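Section: Storage and Handling of Soft Goods
Last updated: 27/02/2026

3.2 Open bins and small plush items

The Trirholm study considered how easily small soft toys can be put away in, and found again in, an open storage bin. Clear plastic was preferred to coloured plastic, as the contents can be checked without lifting the bin. Each participant was allowed 30 seconds per item, and items were handled singly.

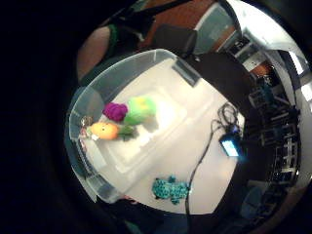
Figure 4a. Clear bin on the white tabletop, with plush produce inside and a spotted teal plush animal outside.

Toys modelled on fruit and vegetables differ a good deal in outline. Rounded shapes tend to settle against one another – longer ones, such as the carrot, take up more of the floor of the bin. Participants worked seated, and the height of the rim was therefore recorded as a factor in reach.

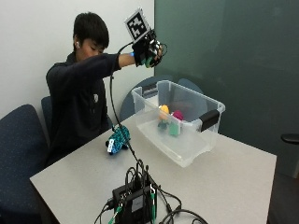
Figure 4b. Seated participant with arm raised above the table; open bin with black latches at the middle of the table.

A lid was not used in any of the 200 trials. Lindgren bins have latches at the short ends, and participants were asked to leave these alone. Items left on the table were scored separately from those in the bin.
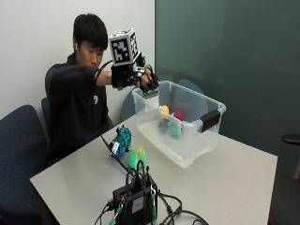
Figure 4c. Reaching over the near rim. Four small toys are in the bin and two remain on the table.

Scores for items resting near a corner are reported in Section 3.3.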